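From: Greer Baird
To: local-reporters list
Subject: Re: Turned away from the Junthorpe meeting

Jessie,

Thanks for writing it up while it was fresh. I've put your message at the bottom in full so that people who joined the list after you sent it can read it first. My answers are long, sorry. I've been through something close to this twice and I kept the letters both times.

First, the basic point. There are two different sorts of meeting being mixed up here, and Comach's people are getting some benefit from the muddle. If it was a meeting of the parish council, or of a committee of the council, then the press are normally allowed in for the public part, and the council has to decide to close any part of it and say why. If it was a consultation evening run by the developer, in a hall the developer had hired, then they can run the door more or less as they like, press card or no press card. From what you say, the notice on the board had the council's name at the top and Comach's name at the bottom. So before anyone writes an angry letter, find out whose meeting it was.

The way to do that is dull. Ask the clerk for three things in writing: the notice as published, the hall booking form, and whether minutes were taken. If there are minutes, it is going to be very hard for the council to say afterwards that it wasn't their meeting. Keep the email short and don't mention the door staff in it at all. You want a plain answer to a plain question, and if you put the complaint in the same email the clerk will pass the whole thing upstairs and you'll wait until May.
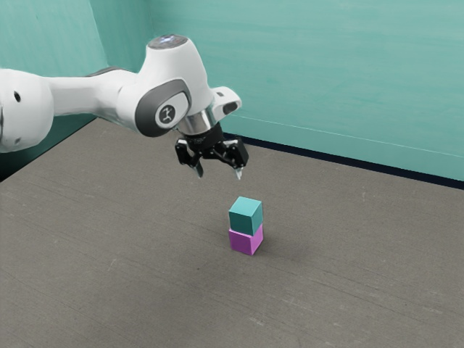
Second, the phone. I think this is the more serious part, and I was surprised you left it to the end. A steward can ask you to leave. If you're on private premises and the people in charge want you gone, you should go, and you can argue about it from the pavement. What a steward can't do is take your phone out of your hand, hold on to it, or make you delete anything. It makes no difference that he gave it back. It makes no difference that he was polite. If your recording is gone, write down tonight what was on it as best you can remember, with times, and sign and date the page. Don't tidy it up. Then stop using that phone for a bit if you can manage without it, as deleted files can sometimes be got back if they haven't been written over. Check the recently deleted folder before you do anything else. I got 40 minutes of a licensing hearing back that way once, after I'd wiped it myself by accident.

I would report it to the police. I know what you think about that, and I know they may do very little. The reason to do it is the reference number. When you later write to the hall, to Pillay and to the council, you can put the reference at the top and people read the letter differently. When I had my notebook taken outside the Stunach depot the constable on the desk told me it was a civil matter. I asked him to write that down and give me his number, and he went away and came back with a form.

Third, Pillay. Door staff at a hired event usually have to be licensed and wear the licence where you can see it. You say the man at the front had a lanyard turned round the wrong way and the second one had nothing on show. Put that in the letter to the firm, in one sentence, and ask for both names. They will probably refuse to give them to you. Ask anyway, and ask them to keep any body camera footage. Firms often keep that for a fairly short time, so that letter should go first, before the one to Comach and before anything to the council. Send it by email and by post.

I wouldn't publish the man's picture yet. You've got it, and I can see the temptation, but he's an hourly paid steward who was very likely told "no press" by somebody in a suit ten minutes before the doors opened. The person worth finding is the one who told him. Did anybody hear it being said? You mention a woman with a clipboard who spoke to him twice. If she was from Comach, that's your story, and it's a better one than a scuffle in a porch.

On your question about the other people at the meeting. Yes, you can ring them, and I think you should. The petition against the access road had 129 names on it and it was handed in at a council meeting, so the council has had it for weeks. I'd start with the people who live nearest the hall. Ask each of them the same questions in the same order. What did you see, where were you standing, what did you hear said. Leave out what you saw until they've finished. I learned that one the hard way when a solicitor pointed out that four of my witnesses had used the same odd phrase, and the phrase was mine.

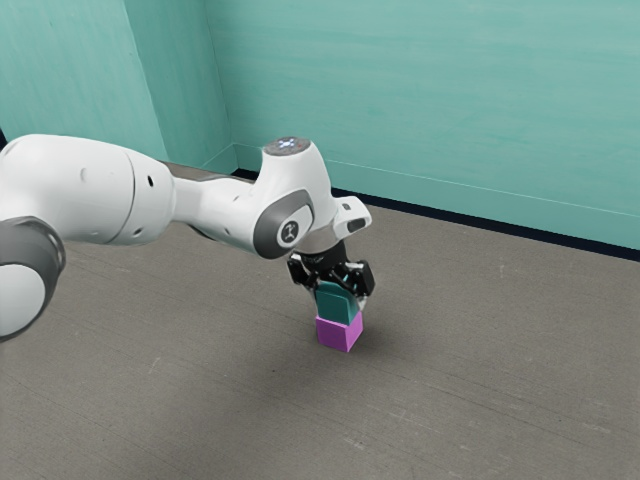 You also asked whether to run it now or wait. I'd run a short piece now. Say you attended, you identified yourself, you were refused entry, your phone was taken and returned, and you've asked for comment from everybody concerned. Leave out the adjectives. The longer piece can come when you have the booking form and a reply from Pillay. If you wait for the long one, Comach will get their version out through the newsletter, and you'll be answering it for a month.

Keep the planning story separate. I mean this quite strongly. People in Junthorpe want to know about the 273 houses and what happens to the lane, and most of them will care about that more than they care about you or me. When I was thrown out at Stunach I wrote nothing but the throwing out for three issues and missed the vote on the lorry hours completely. A reader stopped me in the chemist to tell me so. She was right and I had no answer for her.

On money, since you were too polite to ask directly: if you're in the union, ring them tomorrow, they have a legal line and it's free to members. If you've let it lapse, as half this list has, say so to me off list and I'll tell you who I used. He did the first letter for nothing. I don't want to put his name in the archive as he'd be swamped.

One more thing about cards. I've seen it suggested here that we should all wear them on the outside at every meeting. I'm not keen. At a public meeting you have the same right to be in the chair as the person next to you, and once you put the card on you've given the door a reason to sort you from the rest. I carry mine in an inside pocket and show it if I'm asked who I am. Others do it differently and I don't think there's a rule.

Could anyone else who has been turned away from a Comach evening please write to me or to Jessie? I've heard of one other, over towards the coast, but only second hand, so I won't name the place here. Dates and the wording of the notice would be the most useful things. If you still have the notice itself, scan both sides.

Jessie, I'm in most evenings after seven if you'd like me to read the letter to Pillay before it goes. Read me the police one over the phone if that's quicker.

Greer

Jessie Halliday wrote:

> Hello all,
>
> I'd like some advice. I went to the meeting about the
> Junthorpe access road last night. It was advertised on the
> parish board as open to all residents. I live in the parish.
> At the door I was asked to sign in, and where it said
> "organisation" I put the name of the paper.
>
> The man on the door read it and said press were not
> admitted. He had a Pillay jacket on. I said it was a public
> meeting and showed him my card. He said he had been told no
> press. A woman with a clipboard came over, spoke to him, went
> away, and then came back and spoke to him again. I couldn't
> hear what she said. People were going in past me all this
> time, and several of them said hello.
>
> I was recording on my phone by then and I said so. A second
> man took the phone from my hand. He had it for around 2
> minutes. When he gave it back the recording wasn't there. I
> don't know if he deleted it or if it just hadn't saved.
> Nobody hit me or pushed me and I don't want to make it sound
> worse than it was.
>
> I waited outside and talked to people as they left. I have
> enough for a piece about the road. My questions are:
>
> Was I entitled to be in there?
> Should I report the phone?
> Can I ring people who signed the petition?
> Do I run something now or wait?
>
> I do have a picture of the first man, taken from across the
> road.
>
> Thanks,
> Jessie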